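4.3 Zustandserkennung vor der Greifplanung

Jetzt kommen wir zu dem Teil, der mich in diesem Projekt die meisten Abende gekostet hat. Die Bewegungsplanung in Grumwood lief schon im August ziemlich stabil, der Regler machte brav, was er sollte, und trotzdem griff das System immer wieder daneben! Der Fehler saß weiter vorne, nämlich in der Frage, was der Planer überhaupt für den aktuellen Zustand der Szene hält. Steht die Flasche? Liegt sie? Und wenn sie steht: auf dem Tablett oder auf dem Tisch?

Für einen Menschen ist das trivial, für unsere erste Wahrnehmungskette (im Folgenden Siltton) war es das leider überhaupt nicht. Siltton schätzte die Pose allein aus der Silhouette, und grünes, durchscheinendes Plastik liefert eben keine besonders dankbare Silhouette. Dazu kommt, dass Hals und Verschluss aufrecht stehender Flaschen bei unserer Kameraanordnung gern über den oberen Bildrand hinausragen. Der Schätzer hat dann fröhlich einen Flaschenhals dazuerfunden, mal länger, mal kürzer, und die Greifhöhe wanderte entsprechend mit.

Ich habe deshalb zwei Blickwinkel zusammengeführt: die feste Kamera am Arbeitsplatz und die kleine Kamera am Greifer. Beide Ströme werden auf 512 Pixel Kantenlänge skaliert und laufen durch denselben Encoder, die Gewichte sind geteilt. Ausgegeben wird pro Flasche ein symbolischer Zustand (steht auf Tablett, steht auf Tisch, liegt) und eine grobe Achsrichtung, mehr braucht der Planer an dieser Stelle nicht. 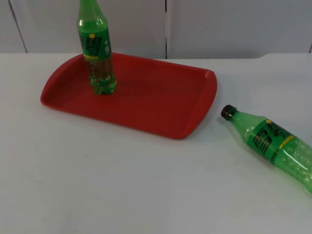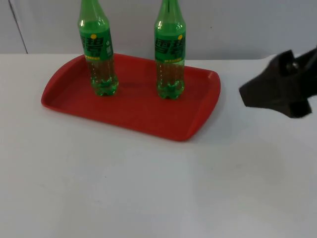
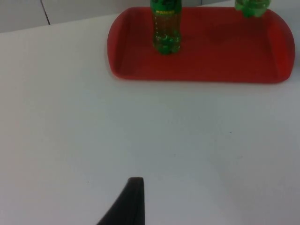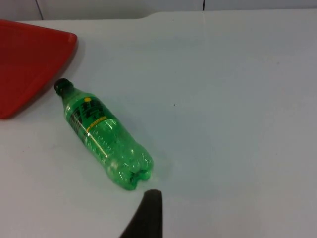
Abbildung 3: Eingabebilder der Zustandserkennung, von oben nach unten. Bilder 1 und 2: feste Kamera, einmal mit einer stehenden und einer liegenden Flasche, einmal mit zwei Flaschen auf dem Tablett. Bilder 3 und 4: Greiferkamera, einmal mit zwei stehenden Flaschen, einmal mit einer liegenden.

Das Zusammenführen selbst ist unspektakulär. Jede Ansicht liefert eine Verteilung über die drei Zustände, und ich multipliziere die beiden und normiere neu. Ja, das setzt Unabhängigkeit voraus, und nein, die ist streng genommen nicht gegeben (beide Kameras sehen ja dieselben Reflexe). Ich hatte zwischendurch eine gelernte Fusion mit Aufmerksamkeitsschicht eingebaut, sehr schick, aber sie hat sich auf die feste Kamera eingeschossen und die andere fast komplett ignoriert. Also wieder raus damit.

Viel mehr gebracht hat die zeitliche Glättung. Der symbolische Zustand darf nur wechseln, wenn 15 aufeinanderfolgende Bilder denselben neuen Wert melden. Vorher flackerte die Ausgabe bei Spiegelungen auf dem Etikett hin und her, und der Planer verwarf jedes Mal seine Trajektorie und fing von vorne an. Der Arm stand dann zitternd über dem Tisch, was im Video lustig aussieht und für die Getriebe vermutlich weniger lustig ist.

Für die Achsrichtung liegender Flaschen verwende ich den dunklen Schraubverschluss als Anker. Ist er sichtbar, steht die Richtung fest. Ist er verdeckt, fällt das Modul auf die gelappte Bodenform zurück, die aus der Greiferkamera oft gut zu erkennen ist. Fehlen beide Merkmale, gibt es eine Achse ohne Vorzeichen, und der Planer muss beide Anfahrten prüfen. Das kostet Rechenzeit, ist mir aber lieber als eine geratene Richtung.

Trainiert wurde auf 1080 von Hand annotierten Bildpaaren aus dem Verisa-Datensatz. Die Annotation war mühsamer als gedacht, vor allem bei angeschnittenen Flaschen, bei denen ich mir anfangs selbst nicht einig war, ob ich sie als eigenes Objekt zählen soll. Inzwischen gilt: Sobald der Boden einer Flasche im Bild ist oder das Etikett mindestens zur Hälfte, bekommt sie ein Label. Das Annotationswerkzeug (Nwosu) erzwingt diese Regel jetzt beim Speichern, und die älteren Bildpaare habe ich damit noch einmal komplett durchgearbeitet.

Offen bleibt die Behandlung des Füllstands. Für die Greifkraft wäre er wichtig, und durch das grüne Plastik ist er nur manchmal abzulesen, hinter dem Etikett gar nicht. Im Moment schließt der Greifer kraftgeregelt mit einer vorsichtigen Anfangsschwelle, und die Masse wird erst beim Anheben aus den Gelenkmomenten geschätzt. Wie diese Schätzung in den Planer zurückfließt, beschreibe ich in Abschnitt 4.4.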